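Table Practice Returns to Stasau Learning Kitchen

STASAU – The Stasau Learning Kitchen has reopened its table practice course for the autumn term, with places for 26 participants and a revised set of exercises in laying, serving and clearing a small table. The course began in October and will continue until the winter break.

The program is intended for adults who are returning to independent living after a long stay in care, and for family members who assist them at home. It is offered jointly by the Learning Kitchen and the Dornudia Adult Education Service, which has provided classroom space in the town for many years. Participants are referred by their local support office or may apply directly at the reception desk.

Each session lasts 60 minutes. The first part is devoted to a single place setting, using a cup, a tray and one or two pieces of toy food. Real food is introduced only in the second half of the term, when the group moves to the large kitchen on the ground floor. According to the course outline, the use of toy food at the beginning allows an exercise to be repeated as often as a participant wishes, without waste and without concern about spills.

The items for the early exercises are kept few in number and plain in shape. Cups without handles are preferred, and trays have a raised edge so that smaller pieces remain in place when the tray is carried. Strong colors are used for the toy food so that it can be found easily against a dark table.

A dark table with a cup, a tray and toy food
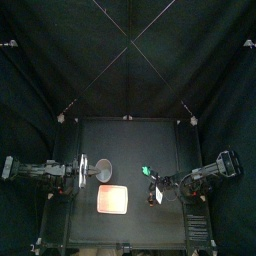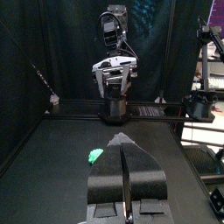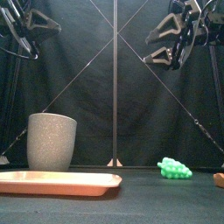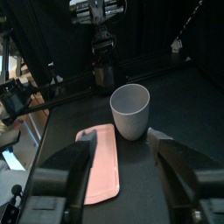

The course outline has been shortened from last year, when 16 separate exercises were listed. Several of these overlapped, and instructors reported that participants often lost track of which one they were following. The new outline groups the work under laying the table, serving a light meal, and clearing away. Each group is practiced for several sessions before the next is introduced, and participants who prefer to remain with one task may do so.

Clearing away will receive more attention than before. In a written survey at the end of the spring term, participants named it as the part of a meal they most often postponed at home. The revised sessions therefore end with every item returned to its shelf and the table wiped down. Labels on the storage shelves have been reprinted in larger type, and the shelves themselves have been lowered for participants who remain seated while working.

The Learning Kitchen has also purchased additional trays and cups for loan. Participants may take a set home for the length of the term and are asked to return it by the final session. Replacement of a lost item is charged at cost. Sets are signed out at the equipment window on Masar Street, which is open in the afternoon on course days.

Funding for the term was provided by the Szczepańska Foundation, which supports daily living programs in Stasau and the surrounding district. The grant covers instruction, materials and the loan sets. Participants pay a registration fee of 100 crowns, which may be waived on application. The fee includes a printed handbook with the full course outline and a page for personal notes after each session.

A companion course for family members will be held in the evening, beginning at 6 p.m. It follows the same outline and adds one session on arranging a home kitchen so that cups, plates and trays in daily use can be reached without a step stool. Family members may attend whether or not their relative is enrolled in the daytime group.

Persons wishing to join the waiting list should contact the Learning Kitchen reception. Places that become available during the term will be offered in the order in which requests were received. Registration for the spring term will be announced on the notice board at the main entrance and in the Dornudia course bulletin.

Visitors are reminded that the entrance on Masar Street is step-free. The courtyard entrance remains closed in the evening, and participants in the companion course should use the street door.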